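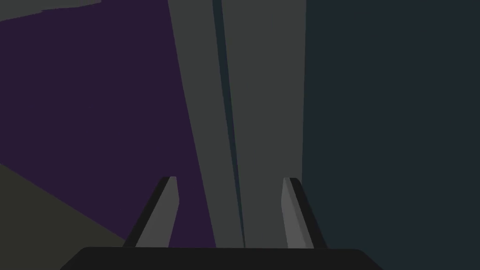

*Simulator view off my screen, the fingers either side of the tall grey piece, not touching it.*

21 Dec 2024

Last proper day before the break and I'm writing this on the sofa with my shoes still on, because if I go upstairs I'll fall asleep and lose it all. I saved that picture from my screen just before I logged off. Look how plain it is! Purple bit, blue-grey bit, grey slab with a groove down it. I spend my working life in there now and I've got quite fond of it, which I'd never have believed in April.

April was when they told us about Garnar. We all stood by the racking at Fluleck while Aurelio read it off a sheet of paper, and he hates reading aloud, so it came out like a shopping list. The picking arms were coming in on the tall goods line, hand picking would go down to one shift, and anybody who fancied learning the Skustero software could put their name on the list by the kettle. I put mine down mostly to get out of the cold end of the building. (My knees. I'd been on that line a long time.)

So now I'm a "task checker", and what I do is sit in the little office over the bays with a flask and look at grasps before they go down to the real arms. The software lines up a pick, I look at it from the hand's point of view, and I say yes or no or have another go. Today there were 59 in the queue when I sat down, a lot of them the tall grey things, and I got through all but 10. The rest can wait for January. They aren't going anywhere.

The tall ones are awkward and I do like them for it. When I picked by hand I never once thought about where my fingers went. You just grab. Now I can sit for ages wondering whether the fingers want to go lower, or whether it'd be better coming in from the other side so the groove isn't under the grip, and I find I'm holding my own hand up in front of the screen and turning it about. Olaia caught me at it this afternoon and did it back at me through the glass, the cheeky thing.

Olaia's still downstairs, and that's the part I keep chewing over. She didn't put her name down. She said she'd sooner lift than sit, and fair enough, but what's left for hers and the others is the stuff the arms won't take: the split boxes, the soft bags, anything with a strap hanging off. All the nuisance jobs with none of the easy ones in between. She told me at dinner that she used to rest on the easy ones without knowing she was resting. I hadn't thought of it like that and I've thought of it all evening. I said she should tell Aurelio and she said she had, and he'd written it down. He writes everything down, bless him. I'm going to bring it up myself when we're back, maybe ask if they can swap people round so each of them gets a turn at feeding the line as well.

It's quieter too. There used to be 34 of us on a full late shift and you'd get the radio and the shouting and somebody always singing. Nobody got let go, I'll give them that, some went over to Nieto and a few retired a bit early and seemed happy with it, but I miss the noise. Up in the office I've got the heater and the fan in the computer. I had a mince pie on my own at three o'clock and felt a bit sorry for myself, then went down and ate the second one standing with the others, which was much nicer even with the draught coming under the big door.

On the good side! My back doesn't hurt. I slept right through most of this month. I got the evening bus home in a seat with my eyes open instead of nodding off against the window. And I'm learning something at my age, which pleases me more than I let on at work. The trainer from Skustero said I was picky and meant it as a compliment, I think. I say no more than the other checkers do. I can't help it, I know what it's like to be the one sweeping up when something goes over.

Pick number 1833 was my last of the day, I wrote it on my hand so I'd know where to start again. It's still there, I've just looked, bit smudged.

Must ring Mum about Christmas dinner. Must get sprouts. Must find out whether Olaia is doing anything on Boxing Day, she said her sister's away and I never followed it up, and there'll be far too much ham here as usual.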